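Skuruva Park Annual Pass and Fan Days: Frequently Asked Questions

Last updated Mar 6, 2021

What is a Fan Day?
A Fan Day is an operating day on which passholders may enter the park one hour before general admission and attend scheduled appearances in the Banau Pavilion. Fan Days are listed on the park calendar with a star. They are not held on public holidays.

Do I need a separate ticket?
Annual passholders do not. All other guests need a dated park ticket and a Fan Day add-on. The add-on is not valid without the park ticket and cannot be moved to a different date.

How do I reserve a place at a meet-and-greet?
Reservations open in the Derner app at 9:00 a.m. five days before the event. Each pass number can hold 2 reservations per Fan Day. A reservation covers one guest, including children who have their own pass. Infants without a pass may accompany an adult.

What happens if I arrive late?
Your place is held until the end of the time window shown in the app. After that it is released to the standby line. The desk at the pavilion cannot restore a released place.

Is there a capacity limit?
Yes. Pavilion capacity is 2000 guests. Each meet-and-greet window is limited to 96. When a window is full it is shown in gray and cannot be selected.

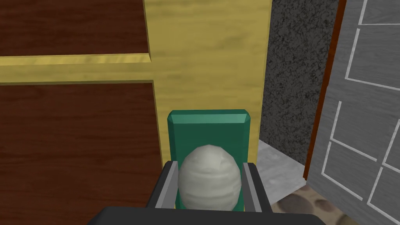

Can guests wear costumes?
Guests of any age may wear costumes on Fan Days. On other operating days costumes are limited to guests under 14. Masks that cover the whole face must be removed at the security check and on all rides. Capes may not reach below the knee. Prop weapons are not permitted, including those made of foam.

Will I be photographed?
Park photographers work in the pavilion and along Farías Street. Pictures are linked to your pass when it is scanned and stay in your account for 30 days. To opt out, tell the photographer before your pass is scanned. Personal cameras are allowed. Tripods and lighting stands are not.

Can I bring an item to be signed?
One item per reservation. It must fit through the bag check without being unpacked. Some guests of honor do not sign, and this is stated on the appearance listing.

Who is appearing this season?
Confirmed so far are Uriel Olivares and Primo Russo (voice cast, "Night Train to Banau") and Santino Lagos (host of the park's video series). The October program has not been set. Appearances can change without notice, and a change in the guest list is not grounds for a refund.

Can I get a refund on the add-on?
Add-ons are refunded in full if the park cancels the Fan Day. If the park closes early because of weather, you will receive a credit for the add-on in your Derner account. Credits expire after one year.

Can I transfer my reservation to another person?
No. The name on the reservation must match the name on the pass.

Who do I contact about accessibility or group visits?
Accessibility requests go to Fulgencio Iglesias at Guest Services, at least 2 business days before your visit. Group visits are handled by Horacio Valdebenito in the sales office. Both can be reached through the contact form in the app under Help, then Fan Days.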